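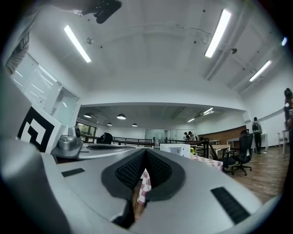
Projects > Climate & Energy > Grantee Updates

Hi Noémie,

Time for our second report on the Fotbridge heat plan, and I'm happy to say we're mostly where we told you we'd be! The household survey closed in December with 1526 replies, which beat my own guess by a mile. Marwan Yammine is still cleaning up the answers (people write the most wonderful things in the margins), so the full tables will come with the next report.

The council side is slower. We've had four meetings on the emissions target and they still can't agree on a baseline year – two members want to start over with the older Dremix numbers, and I've told them that would cost us the spring. I may need a letter from you on that one.

Money is fine. We've spent a bit less than planned on travel and I'd like to move it to printing, if that's OK with you. The Azar Street workshop has 25 people signed up and six on the waiting list.

Tagged: Local climate policy, Grants
4 comments | 6 shares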